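Plukside Community Help > Builds and Projects > Arms and Grippers

Two-finger gripper drops crumpled paper, fine with boxes

Posted by stiva_shed
156 views, tagged: gripper, cable, home build, sorting

Hi all, quick one before I head back out to the shed. Building a sorting arm, table in the middle, tray one side, bin the other. Job is pick up rubbish off the table and put it in the bin. Boxes and blocks, no dramas. Scrunched up paper is a nightmare. It either squirts out sideways when the fingers close or it gets squashed flat and then falls out halfway over.

Gripper is a second hand Feretti two-finger, the parallel sort with the linkages. Controller is a Takács board, firmware whatever it shipped with. I have the force set to 20 per cent because anything lower and it lets go of blocks. Closing speed is default.

Also, the cable near the wrist gets tight when I roll the last joint past a certain point, and I think it's dragging the whole thing off target by 7 mm or so. Cable tied it down hard to the forearm to stop it flapping. Maybe that was dumb??

Budget is basically gone so would rather not buy new fingers. Tried rubber bands round the tips, helped a bit, then one pinged off and I havent found it.

Cheers in advance

ohmsandends
Accepted by poster, 14 votes

Couple of seperate problems there, do the cable first or you'll be chasing your tail on the rest.

Cut the cable ties. All of them past the elbow. You want slack at the wrist, a proper loop, then a soft velcro strap lower down. Roll the joint by hand (power OFF) both ways to the end of travel and watch the loop. If it goes straight at any point, more slack. If it can hook the edge of a tray or the table, less, or move the tray. Mine hooked a tray once and pulled the plug half out, took me a whole evening to find it.

Then redo your zero. Your 7 mm might just vanish.

For the paper —

Open wide before you go down. All the way. People set the opening a whisker bigger than the object, which is fine for a block, but paper has bits sticking out and the tips land on top of it and shove it along.

Go lower than you think. Tips nearly touching the table, below the fattest part of the ball. If you grab above the middle it squirts out, exactly what you're describing.

Slow the close right down. On the Takács the speed number goes up to 2000 and the default is way too quick for soft stuff. Start at the bottom and creep up.

Don't stop on force, stop on width. Paper keeps giving so the force reading is rubbish. Pick a width a bit under the ball and hold there. Keep your force setting for the blocks, just make two profiles and switch.

Mine at the shared workshop, coming up over the tray side, fingers open, paper still to get. Loop under the wrist is about as much slack as I'd run:
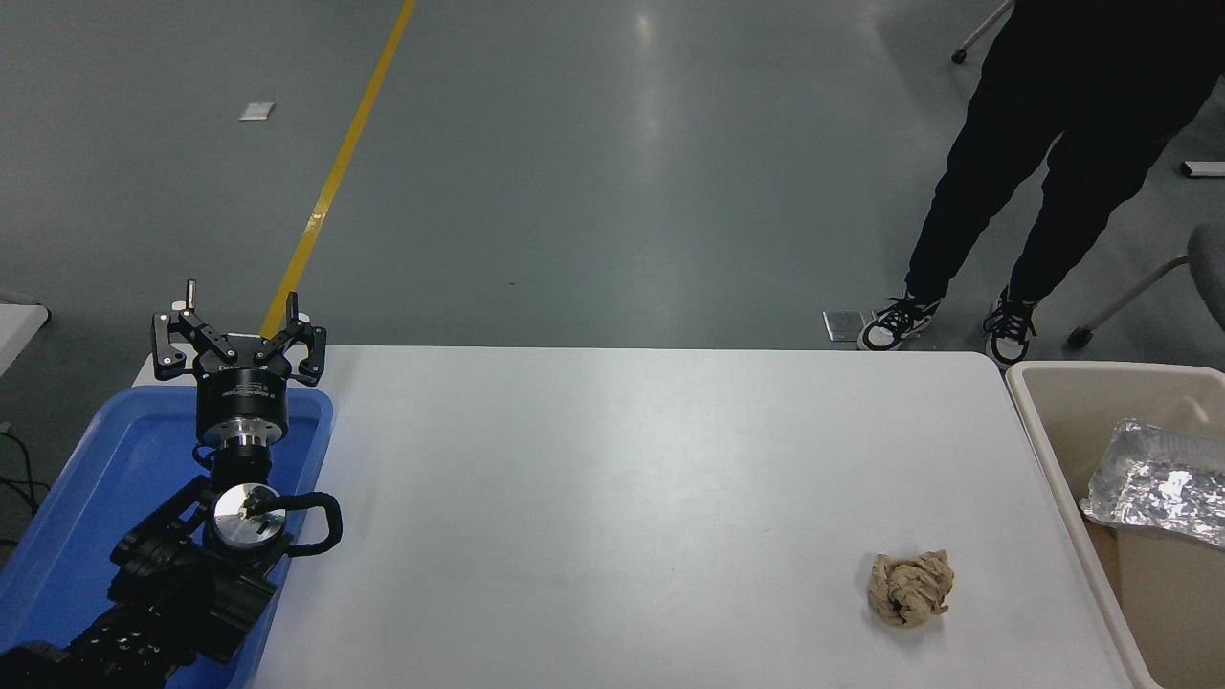 Order to do it in

1. Ties off, loop in, strap low.
2. Re-zero.
3. Paper profile: full open, slow, width stop.
4. Ten goes with the same ball, dont change anything in between. Then a fresh ball.
5. Only then muck around with finger pads. Bike tube glued on beats rubber bands.

If you sleeve the arm in anything, leave it baggy at the joints. Pulled tight it does the same thing as your cable ties.

tray_return
2 votes

just use a suction cup

ohmsandends, replying to tray_return
On scrunched paper? It'll leak like mad. Flat card sure.

kelpie_bench
5 votes

Agree with the first answer mostly. Would add, check the colour of your table if you're using a camera to find the paper. White paper on a white top, mine couldn't see it half the time. Swapped to brown packing paper for testing and it picked up the outline straight away. Doesn't fix the grip but at least you know it's aiming at the right spot.

Also shiny packets. Chip bags and that. They throw glare everywhere and my depth readings go silly. Leave those till last, get the paper working first.

Re the lost rubber band, check inside the linkage. Seriously. Found one of mine in there wrapped round a pivot and the finger was closing crooked for weeks.

stiva_shed

Legends. Cut the ties, did the loop, re-zeroed, it's now within a mm or two which I can live with. Paper profile is getting most of them, still fluffs the really loose ones. Rubber band was in the linkage. Bike tube next, will post back once the glue's dry.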